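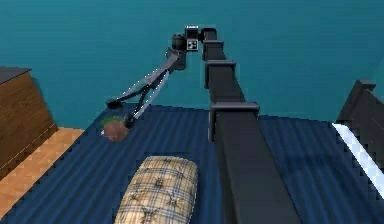 Buying the Arm Last

How a care-home operator spent a year planning for a bedroom robot before it signed a purchase order

Radomír Vrabec keeps the budget for Laneo on a single sheet. Laneo runs 13 residential care homes, and he has been its head of equipment for most of a decade, so the sheet mostly lists things like hoists, beds and washing machines. In November he added a new line for robot arms. The amount next to it was zero.

"I wanted it on the sheet before I wanted a number in it," he says. "If it isn't on the sheet, the first number we see is the vendor's."

The job he has in mind is a small one. Residents who spend much of the day in bed leave things on the covers and lose track of them. Staff are called in to pick up an object, move a cushion or put something back on the nightstand. Each call is short, but the calls come all day and they interrupt other work. Vrabec thinks an arm could take on some of them. He does not know how many, and he decided early on that he would not buy hardware to find out.

Laneo is renting simulation time instead. A two-person firm called Skedow builds bedrooms in software, with a bed, a piece of wooden furniture and a plain painted wall, and runs an arm in them. In one of these rooms the wall is teal and the bed has a ribbed navy spread. A plaid cushion lies in the foreground, and farther back the open gripper hangs over a small brown object with a patch of green on top. The brown object is no bigger a part of a resident's day than anything else would be. It is round and small and sits on fabric, and those are the properties Skedow was asked to include.

The rental costs Laneo $775 a month, paid from the training budget. Vrabec signed for seven months. His reasoning is that a purchase mistake would cost far more, and that a rented simulation can be canceled with a letter.

What the money pays for

The first invoice covered room layouts. Laneo sent floor plans for three kinds of bedroom, along with bed heights and the clearance on each side. Two of the plans were out of date, and someone had to go back with a tape measure. Vrabec counts that as the most useful week of the project. He had been about to ask for quotes on a floor-standing arm, and in the smallest bedroom there was no place to put the base without blocking the side a hoist comes in from.

The next months went to reach. A long arm can cover a bed from one position, but it takes up a lot of the space over the bed while it does so. A shorter one needs a rail or a moving base, and both of those are separate purchases with their own installation costs. Vrabec now has a column on his sheet for each option, and the rail column is the longest. It includes wall reinforcement, an electrician, a second visit from the electrician, and the loss of the room while the work is done.

Fabric has been the hardest part. Bedspreads and cushions move when they are pushed, and software handles that less well than it handles a table top. Skedow told Laneo as much before the contract was signed. Results on soft surfaces go into a separate section of each report, and Vrabec does not use them to support a purchase. He uses them to write questions for vendors.

The quotes

Two suppliers have been asked for prices so far. Nallar sells an arm and gripper as a package, with a service contract that has to be renewed every year. Kuhlmann quotes the arm alone and leaves the gripper, mounting and safety equipment to the buyer. On paper Kuhlmann is much cheaper. Once Vrabec had filled in the missing lines, the gap was nearly gone.

He advises other buyers to ask for the same breakdown from every supplier, even if some of the boxes come back empty. His own form asks for the arm, gripper, camera, mount, installation, staff training, spare fingertip pads, software updates and removal. Removal is the line vendors most often leave blank. Laneo's rooms are repainted and rearranged when a resident moves out, and a mount that cannot come off the wall in a day is a problem.

Staff time is on the form as well. Each home would need people who know how to stop the arm, clean it and report a fault, on nights as well as days. Vrabec has put in paid hours for this and for the cover shifts that go with them.

What happens next

The next decision is due when the rental ends. If it goes ahead, Laneo will buy one arm and put it in an unoccupied bedroom at one home, with staff taking the resident's place in bed. The budget for that stage includes a spare gripper and no second arm. A room with a resident in it would be a new budget request, with its own approval from the family and the home's manager.

Vrabec has also drafted the reasons for stopping. They fill half a page and sit in the same file as the quotes. One of them is that the calls can be cut by cheaper means, and he is testing that too. Three of the homes have been sent bed trays with raised edges, and the cost of the trays is on the sheet, one line above the arms.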